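Wiping down a small desk and the little bits that live on it

Updated 9 April 2025

Quick one. Small two-tier desk, brown wood-grain top, black metal frame, raised shelf at the back. Plus a small red and pale wood piece and a toy bunny that has to go back in its place. Same method does for any small desk. Takes me 2 songs on the radio if I don't stop to read old letters.

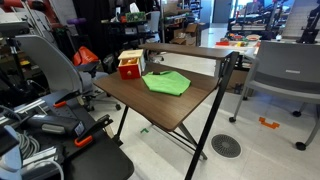
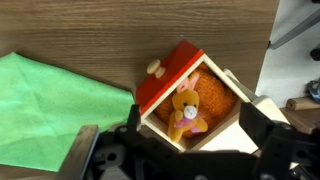
What you need

- one microfibre cloth, a bright one so you don't lose it
- a second cloth, any colour, for drying
- bowl of warm water, tiny drop of washing-up liquid
- dry paintbrush, a cheap one, for corners
- lint roller for anything fluffy

No polish. I used to use the Plurnus spray and it left a smear on wood-effect tops that took me 400 wipes to get off (felt like it). Plain water and a drop of soap. Fine.

Step 1 - clear it

Everything off the desk. Yes, the shelf too. Don't shuffle things from one end to the other and wipe round them, you just push the dust about. Put the lot on a tray or a chair.

Small toys and boxes in one pile, paper in another. Paper gets dealt with later. If you start reading it now you're done for.

Step 2 - dry first

Dry cloth over the back shelf, left to right, then the main top. Shelf first always - dust falls down. Fold the cloth in four so you've got clean sides to turn to. Brush along the gap where the shelf meets the frame.

If crumbs are involved, brush them into your hand. Not onto the floor, you'll only tread them in.

Step 3 - damp wipe

Dip, wring, wring again. The cloth should feel barely wet. Wood-look tops mostly don't like standing water, it gets in at the edges and the surface lifts. Had a shelf in the Drokcombe flat go that way, whole front edge puffed up like bread.

Go with the grain. Long strokes. Overlap them a bit. Sticky patch? Lay the damp cloth on it, leave it a minute, wipe. Don't scrape with a knife. I have, you can see where.

Then straight over with the dry cloth.

Step 4 - frame and legs

Everyone skips this. Run the cloth down each leg and along the crossbars underneath. Black metal shows every bit of fluff once the light's on it. Check the feet while you're down there. If the desk rocks, now's the time to tighten the bolts - mine came with a key taped under the top, which I lost, so I use the one from the Michalski bookcase. Same size, luckily.

Step 5 - the small wooden things

Painted wood: barely damp cloth, quick, dry straight away. Bare wood: dry cloth only, or the brush. Water raises the grain and it goes rough. On something that's part painted and part bare, like a red panel next to pale wood, do the painted part first and keep off the rest.

Knobs - pinch the cloth round and twist gently. They collect finger grease. If a knob's loose, don't keep turning it, put a dab of wood glue on and leave it overnight.

Corners inside, use the dry brush. Tip it upside down over the bin and give it a tap.

Step 6 - soft things

Fuzzy linings and small plush toys get the lint roller, light pressure. Go one way then the other. For ribbons, don't roll over them, they catch and pull undone. Just shake it.

Mark on the fur? Corner of a damp cloth, dab, no rubbing. Test somewhere hidden if its an old one. Let it dry right through before it goes back, a damp toy in a closed-in space will smell.

Face up, ears out. Matters to the owner more than you'd think.

Step 7 - putting back

Wait till the top is properly dry. Then the box or whatever else goes at the back near the shelf, so theres a clear bit at the front to work on. Half of what came off doesn't need to go back. I found 108 paper clips last time. Kept twenty.

Anton calendar, lamp, pen pot, on the shelf. Anything you don't use every week, in a drawer.

The cloth

Rinse in warm water, wring, hang over a rail. Wash at 40 with no softener - softener clogs microfibre and it stops picking anything up. Don't leave it scrunched up on the desk overnight. I do this constantly.

How often

Dry wipe weekly, damp wipe every couple of weeks, legs when you remember. More if you eat at it.

Drawers next time, they need a page to themselves.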